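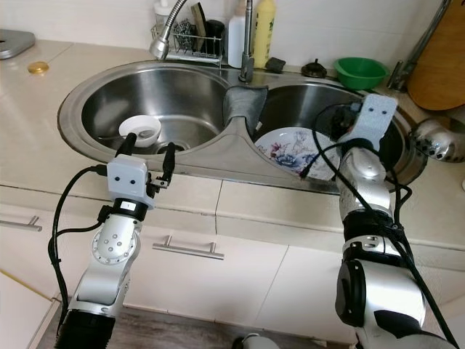

Double sink with a bowl and spoon on the left and a patterned plate on the right.

Section 6: Getting your records into Promlow

Welcome back! By now your turntable should be connected and the level meter should be moving when you tap the deck lid. If it isn't, go back to Section 5 before you go any further (it is nearly always the ground wire).

1. Open Promlow and choose New Transfer. Type in the artist and the album title just as they appear on the sleeve, even when the sleeve has it wrong. You can add a corrected title later in the Notes box.

2. Play the loudest passage on the side, usually a brass chorus or a drum solo, and turn the input knob until the meter stays out of the red.

3. Lift the needle back to the lead-in groove, press Record, and lower it gently. Let the whole side run. You can split it into tunes afterward, so please don't stop between tracks!

4. When the side ends, press Stop and then Save Side. Turn the record over and repeat.

5. Fill in the Players list. Put the leader first, then everyone else in the order the liner notes give them. Obinna Danladi, who tested this version on his own shelves of piano trios, asked for a separate line for guests, and you will find it right under the main list.

Caution: Do not switch on Click Removal for live recordings. It can mistake a sharp rim shot or a burst of clapping for a scratch, and you will lose it from the saved file.

Note: A standard library holds 1,000 sides. When you get close, Promlow offers to start a second library, and searches will cover both — you don't have to remember which one has your ballads in it.

Note: Old 78s need their own speed and needle settings. Satish Shakya has written those up in Section 7, along with his advice on cleaning shellac.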